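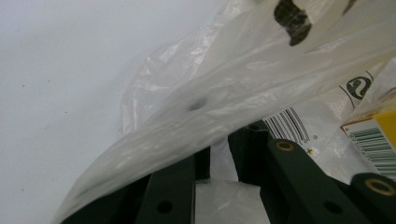 4.3 Recording a demonstration with the hand-held gripper

Read section 4.2 first. The gripper must be charged and paired with the Hadgu recorder before you start.

1. Set out the parts for the task. For the unpacking and sorting tasks in the Kalldale set, leave the bags and wrapping in place. Bars and frame parts may overlap.

2. Hold the gripper over the parts and check the preview. You should see the parts you plan to pick, with some background around them. A bare wall on one side is fine.

3. Wipe the lens if the preview looks hazy. Use the dry cloth supplied.

4. Squeeze the trigger fully, then let it go. The jaw reading should go from 0 to 89 mm and back. If it stops short, repeat the jaw calibration in section 3.5.

5. Press REC once and wait for the short tone. Hold still for one second.

6. Do the task at an even pace. Keep your free hand out of view unless the task sheet calls for two hands.

7. Press REC again to stop. Type the task name exactly as it is printed on the sheet.

8. Repeat until you have 50 good takes. Move the parts between takes – a few inches or a quarter turn is enough.

Note: Clear plastic film and shiny metal can upset tracking. If the tracking light turns amber, stop, back the gripper off slowly, and wait for green. Do not carry on with the same take.

Note: Small print and barcodes may be unreadable in the recording. The Vidmont trainer does not read labels, so you can keep these takes.

CAUTION: Do not pull on a part that is caught under another one. The fingertips are rated for 18 N and will tear above that.

CAUTION: Keep loose bags away from the cooling vent on the back of the handle.

If you drop a part during a take, pick it up with the gripper and finish the task. Mark the take R (recovery). If you pick it up by hand, delete the take.

The recorder holds 399 takes. When it is full, REC blinks twice and nothing is saved. Copy the takes to the Prarkau base station as described in section 4.4, then clear the memory.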